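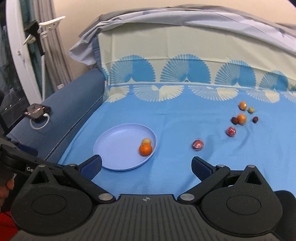
Balton Community Sewing Room: progress report, June

Hi Sabine,

The grant has kept us busy! We've spent $1324 so far, mostly on machine repairs and thread, and 12 people have finished the beginner course (Karabo Tshabalala taught every evening of it, bless him). The serger is still in pieces. Bülent is waiting on a part and I've stopped asking.

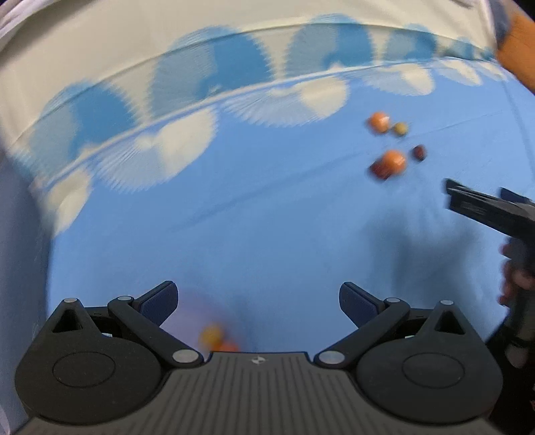 Our next block is home linens, starting with plain hems and mitered corners. Tülin wants everyone to make a tablecloth, and I'm all for it, as long as they pick a print that forgives a wobbly seam. White clouds on blue, like the cloth with the fruit on it, would do nicely. We have 27 names down already, so I'd like to run two groups and move some of the supplies money over to teaching hours. Is that okay with you? I can send the new budget as soon as you say yes.

Sveva Costa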